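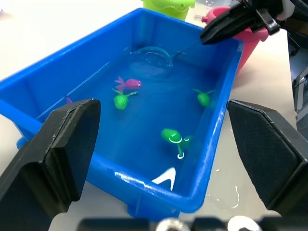 Dullerum, 20/04/2019

Ticket 2930
Opened by: Slavica Angelovski
Assigned to: Torbjørn Berge
Subject: Left arm lags behind the leader when scooping toy fish
Status: open

Slavica: We teach the fish task by remote control, with two arms at the blue tub. The right arm holds the clear net by its handle. The left arm should stay near and then help with the cup. After some demonstrations the left arm follows my hand too late. I feel it most when I go down towards the green turtles, so I must wait for it, and this waiting is recorded also. Of 168 demonstrations I have marked 3 as bad for this reason.

Torbjørn: Thank you for the clear report. Please tell me which rate is set for the left leader in the Nakeck settings. Please also look if the wrist picture is late, or only the movement.

Slavica: The picture is in time. Only the movement is late. The left leader is set to 900, the right one has the default value.

Torbjørn: Then the two are not equal. Please put the left one back to default, restart both leaders and record again with the same toys. Wipe the table before you start, there are splashes near the left gripper and I do not want water in the finger joints.

Slavica: Table is wiped and the value is changed. The restart stopped with "leader not found" on the left side. I have tried a second cable, with the same message.

Torbjørn: I will bring the spare leader from Skolusetti. Please keep the bad demonstrations, do not delete them yet.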